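Bench rules, in pictures — bathroom and kitchen rigs

Linel > Workshop > Gallery
Posted 14 Jul 2026 by Ksawery Górecki

Quick page. People keep asking for the bench rules and the proper document is still being edited, so the working version goes up with pictures from the benches. Read it before you book a slot. If you've already booked a slot, read it tonight.

Covers the arms on the household rigs only. The Bednarek line has its own rules and its own fence and its own everything, don't mix them up. Mieczysław Szulc looks after that side, ask him.

Where this page and the risk assessment for your rig disagree, the risk assessment wins. Tell me which bit disagreed so I can fix it.

Before power

Walk round the whole rig. All the way, including the side you have to squeeze past. Look at the floor as well as the arm.

Base fixings: hand on each one, try to move it. A clamp that turns by hand gets done up again before anything else happens. Write it in the log even if it only took a second, we want to know which ones creep.

Boards. Full sheets are 2440 long and we've been cutting them down to suit the rig, fine, but tell me if you trim one that's already in use. Changing the board changes where the arm sits and the saved positions are then wrong. Had that once. Loud.

Cables: trace power and comms from the wall to the base with your finger. No cable across the walking side. Coils are OK if they're behind the base and nobody's foot goes there. Anything running along the arm needs slack at every pose you're going to use, not just the one it's parked in. Move it slowly through the lot and watch the loop.

Tools. Hex keys, drivers, clamps not in use, all back on the hook board before the first run. Tidying while the arm is enabled doesn't count as tidying, it's reaching into the space.

Doors. If the rig is near a door, somebody will open it. Decide which way you want it, fix it so it stays, put the sign on the other side. The sign has to be on the side people are coming from!! Sounds obvious, I found two last month facing inwards.

Stop button

Within reach of where you are really standing. Not where the drawing says you stand. Press it at the start of each session and see the arm drop out, then reset. Don't skip it on the second session of the day, different person probably, different cable plugged in probably.

One person on the button, and that person does nothing else. No laptop, no phone, no passing things across. If you want to swap, stop the arm, swap, say out loud who has it.

A software stop is not the stop. Junalach has a big red square on the screen and people have started trusting it. It's a request to the program. Use it for ending a run normally and use the real button for anything you don't like the look of.

Speed

First run of any new motion at 33 per cent or below. Keep it there until you've seen the whole thing end to end, including the return to park. Most of the near misses in the book are on the return, when everyone has relaxed and is talking about how well it went.

Going up from there: one step, full run, another step. Log the figure you finished on. "Normal speed" isn't a figure.

Things on counters

Real bottles and jars are fine, lids on and closed. No glass. If an object could be knocked off, assume it's going to be and look at what's underneath.

Empty or filled with water only. We've had someone put actual drain cleaner on a rig for realism, no, never, and it goes back in the locked cupboard today please.

Set the objects out with the arm stopped. Not paused, stopped. Check the fingers aren't going to come down on a tap or a handle on the way to something else. The planner only knows about what you told it about, and a moved soap dispenser is a thing it doesn't know about.
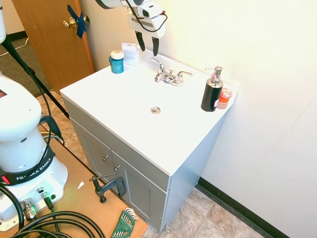
Nobody puts a hand between the fingers and the worktop while the arm has power. Not to straighten a bottle, not for a photo, not "it's not moving". I don't mind how long the reset takes. Use the reaching stick if it's just a nudge, and stop the arm first even with the stick.

Gripper checks. Pads on, not split. Screws marked with paint pen, line still lined up. Open and close it once with nothing in it and listen. If it clicks and it didn't click yesterday, that's a reason to stop and fetch someone.

Grip force: start from the low preset. Soft plastic bottles deform and then spring out sideways, seen it go right across the room. If the low preset drops it, go up a bit at a time and write down what you ended up with, the next person will have the same bottle.

Hard furniture

A cupboard or a vanity doesn't give way. People treat it as scenery and it's the most likely thing on the rig to get hit. Put it in the model with a margin, at least 12 mm on every face, more at the front where doors swing. If cupboard doors are going to be opened as part of the task then the open position goes in the model too, plus whatever is on the way from shut to open.

Taps, knobs, spouts: model as a block, not as the nice curvy shape. Lekenero gave us very pretty meshes for theirs and the planner slipped a finger in behind a handle and pulled. Tap survived. Pad didn't. Blocks from now on, please.

If you shift a unit even slightly, rerun the touch-off. Mark the feet on the floor first with tape so you can see if it's walked. They do walk, over a long session, particularly the light ones.

Teaching by hand

Guiding mode only, enabling switch held. Second person on the button as above. Sleeves rolled or tight, lanyards off, long hair tied. Headphones out, I shouldn't need to write that one.

Stand to the side of the arm, never between it and a wall or a cabinet. You want to be able to step straight back. If you've got your back against something, you're in the wrong place, stop and move the rig or move you.

Let go slowly at the end. If it sags or drifts when you let go, the payload setting is wrong. Usually somebody has changed the gripper and not the setting. Fix it before you record anything, otherwise the recordings are rubbish too.

Visitors

Behind the floor line, with a host, and the host isn't the operator. Not the button person either. So if there's only two of you in, no visitors while it's live, show them it parked.

They can take pictures from behind the line. No leaning. Tripods inside the line belong to the rig, they go on the rig drawing and they go in the model like anything else. A leg that's been kicked out ten centimetres is a new obstacle, and also a new camera position, so everyone's unhappy.

When something goes wrong

Stop. Leave it where it is. Don't drive it out of the collision to see if it's OK. Take a photo, write down what was running, then come and find me or Mieczysław.

If someone is trapped: button, then the manual release as per the card on the wall by that rig. Everyone does the card drill on their first day and again in December. If your name isn't on the drill sheet you're not on the rota, and I'm going to start checking this properly.

Near misses go in the book as well. Nobody gets told off for the book. We've had over 33 entries since we started it and the ones about cables are why the cables section is as long as it is. Short entries fine. "Hit the tap, slow, no damage, forgot to reload the model" — perfect, more of those.

Shutting down

Park, brakes on, controller off, then the wall. In that order. Wait for the lights to go before you unplug anything at the base, and hold the plug not the cable.

Objects back in the crate, lids checked. Tools back on the board. Fingers wiped if there's been water about. Log signed with time and initials, and the speed, and the grip preset. Takes five minutes, if you haven't got five minutes you started your last run too late.

Leave the sign up if the arm is still on the board, powered or not. Cleaners have asked for this and they're right, they can't tell from the doorway.

Bits still to write

Two arms on one rig — not allowed yet, don't ask until the new assessment is done.

Remote running from upstairs. Same answer.

Wet runs with the water actually connected. Mieczysław has a draft, it needs drip loops and an RCD section and I've not read it yet. Until then taps are dry and stay dry.

Battery trolleys, seperate page coming.

Corrections to me at the workshop desk or scribble on the printout by the kettle. Will tidy teh headings when I get a minute.

K. Górecki

Back to Gallery | Bench bookings | Near miss book | Bednarek line rules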